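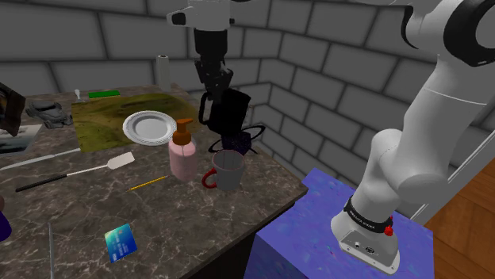 Does anybody work somewhere that brought in robot arms for the dish and kitchen stuff, and did your hours change?
Mine went from 34 to 30 a week at first, then came back up when they figured out somebody has to load, reset and clean up after the thing.

pevbridge_nights
Posted March 2023

OK so I'm the one who asked, and thanks for the quick reply! Background: I do back kitchen at the Weslow building in Pevbridge, 217 covers on a normal lunch. Management told us in June that an arm is coming for clearing and sorting, and they've had us in these little sessions where we watch it practice in a simulator and say what looks wrong. Mugs, plates, soap bottle, the usual junk that ends up on a counter. I kind of enjoy it? But I keep wondering if I'm training my replacement.

grumblebus
You are. Sorry. I was at Lazaridis when they automated the tray line and they said all the same nice things. Ten of us on the line before, and 10 became six by the next summer. They didn't fire people, they just quit filling spots when somebody left.

tealapron
Not how it went for us, grumblebus. Same vendor too I think. We lost the worst part of the job (scraping, my wrists thank them) and kept everybody. What changed is that the job got lonelier. Used to be two of you at the counter talking all shift, and now it's you and the arm.
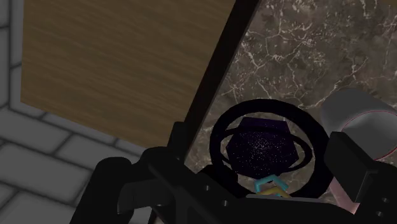

Who decides what the arm is allowed to pick up?
At our place the shift lead keeps the list, and anybody on the floor can ask to have something taken off it.

tealapron
Adding to that, get the list in writing. Ours was in one guy's head for months and every shift did it differently.

grumblebus
A list is fine. Who gets blamed when it drops a mug? We had it written up under whoever was signed in at the station. That's the part I'd fight over if I were you.

pevbridge_nights
Oh wow, I hadn't thought of that one. Right now there's nothing about breakage in what they gave us. I'll bring it up. They did promise a pay bump for whoever takes the operator course, 400 once you pass, but it's a one time thing and it isn't in the hourly.

dockside_lu
Take the course!! I did mine at Trurkham and moved over to setup, and it's the best shift I've had in years. I'm not technical at all, I just knew where people leave their stuff and the engineers didn't. A counter at the end of a shift is a mess and they kept practicing with everything lined up neat, so I told them to throw things all over it
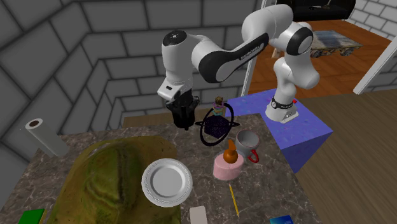

and leave it that way, pencils and cards and whatever else people put down. After that they started asking me before they changed anything. So grumblebus, I get where you're coming from, but somebody from the floor has to be in that room.

grumblebus
One person from the floor. What about the other nine?

dockside_lu
Fair. Three of ours transferred and one left, and she wasn't happy about it. I don't have a good answer for that.

pevbridge_nights
Signing up for the course either way. Will ask about the breakage thing and the hours and post what they tell me.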